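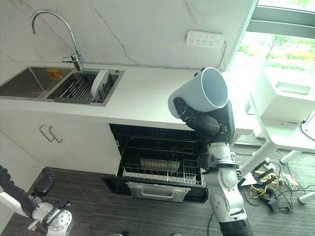

Stenby Tenants' Club, Kitchens & Bills group

1/ Every few months someone tells me I'm ruining the planet by rinsing plates before they go in the dishwasher. Fine. I've read the leaflets. I still have questions.

2/ The claim is always the same: machine good, sink bad. Compared with what, though? A person who leaves the tap running for the whole wash? I don't know anyone who does that. My gran did a Sunday roast for 9 in one bowl.

3/ Then there's the eco programme. Mine takes 3 hours and 39 minutes. I'm told it saves electricity because it heats the water less. Maybe so. It also leaves porridge on the spoons, so they go round twice. Which column does that go in?

4/ Telma Durán from the second floor swears by the quick wash, 20 minutes, everything spotless. I've had tea at Telma's. I'm saying nothing. 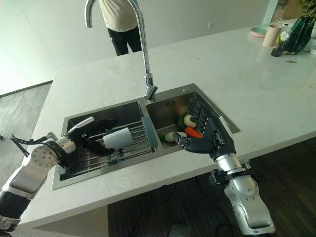
Photo: Macarena Troncoso

5/ Tablets next. "All in one" apparently means you also need salt and rinse aid. Bought the Prakar ones on offer in April, then the own-brand. Same glasses, same cloudy film. Please explain what the extra money was for.

6/ Rosemarie Brinkmann replied to say it's our hard water and I should set the softener properly. Did that on Friday. Glasses slightly better? I'd want to see it over a month before I believe it.

7/ And "only run it full". Full according to whom? If I pack it the way the manual shows, the top arm hits the big pan and stops turning. If I don't, I'm wasteful.

8/ What I'd like is one test done in an ordinary flat with ordinary mucky plates, meter readings before and after, paid for by someone who doesn't sell dishwashers. If you've got one, send the link. The whole thing please, with the method, no infographics.

9/ Pilar Núñez asks if I've tried cleaning the filter. Yes, Pilar.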